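Building a Hand-Held Gripper at the Shared Workshop
Handout 4: Soft things
Course leader: Mirjam Imhof. Bench help: Walid Tarawneh
Wolville Open Workshop, session of 02/10/2022

Before you start

By now everyone should have a gripper that opens and closes without binding. If yours still sticks at the halfway point, see Walid before you touch any fabric. Most of the sticky ones last week had a pivot done up too tight. Back the screw off a quarter turn, work the jaws ten or twelve times, and try again.

Last time we picked up blocks, bottle caps and a wrench. Hard parts are kind to a gripper. They stay the shape they are, and if you come in a little crooked they turn to meet the fingers. Cloth does none of that, and I think it's the most fun you can have with a linkage this simple!

What you need on the bench

Your gripper, with the camera mount from Handout 3
A Koltis clamp light, or any lamp with a diffuser
One item from the fabric bin with at least two different materials sewn together
A strip of plain ribbed knit for warming up
Small screwdriver, notebook, pencil

Why cloth is hard

Think about what the fingers are doing as they close. Each one pushes sideways. A block pushes back. A sheet of cloth lying flat gives the fingers nothing to push on, so they slide over the top and meet each other. You need a fold standing up between them before you have anything to grip.

There are two good ways to get one. The first is to find a fold that's already there – a seam, a cuff, a bunched corner. The second is to make one: set both fingertips down lightly, a little apart, and close slowly so that the cloth is dragged inward and humps up in the middle. Press too hard and the fabric is pinned to the table. Press too lightly and nothing moves. You'll feel the right amount after a few tries, and then you'll want to do it all afternoon.

Stretchy knits hump up beautifully. Stiff materials fight you, and spacer mesh (the thick, springy stuff with a honeycomb face) is the stiffest thing in our bin. When the two are together in one item, go for the knit and let the mesh follow.

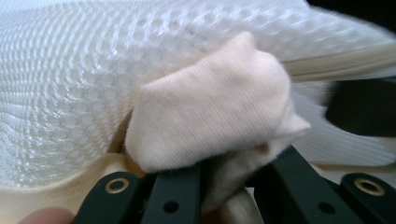
Handout 4, page 2

Look at how close the jaws are to the work. At this distance the mesh takes up most of the upper half of the view, and toward the upper right it has gone to streaks. The beige knit is between the left and right sets of fingers, with the lower fold hanging down into the gap. That's a grip on a fold, and it's what you're after in Exercise 2.

Notice the light as well. It's soft and comes mostly from above, so the pale mesh is bright and the part down by the jaws is darker. If your own pictures lose the fingertips in shadow, move the lamp before you change any camera settings.

Exercise 1: plain knit

Lay the ribbed strip flat. Make a fold with the fingers, close, lift, and put it down again. Do this 10 times with the ribs running across the jaws and 10 times with the ribs running along them. Write down which went better. Evaristo Cisneros and Notburga Koller got opposite results in the fall group, and we never settled it, so I'm very curious about yours.

Exercise 2: mixed materials

Take your item from the bin. Find a place where knit meets mesh or binding. Pinch the knit only, and pull gently. Watch the binding: it's smoother than the knit and a fingertip can skate along it. If that happens, open fully and come in again from a steeper angle. Squeezing harder rarely helps.

You may steady the item with your free hand. Keep your own fingers out from between the jaws.

Exercise 3: your own finger pads

Cut two pads from the Zistus rubber sheet, 13 mm wide, and stick them to the inner faces. Repeat Exercise 2. Then take them off and try fine sandpaper, 200 grit first and 600 after. Coarse grit grabs very well but can pull threads, so keep it away from anything you like.

For next time

Bring your notes and one piece of cloth from home. A sock is great, and a knit hat is even better. Marlies Stöckli will have the Fuchs load cell wired up, and we'll measure how hard everyone has been squeezing. Please put the screwdrivers back in the red tray.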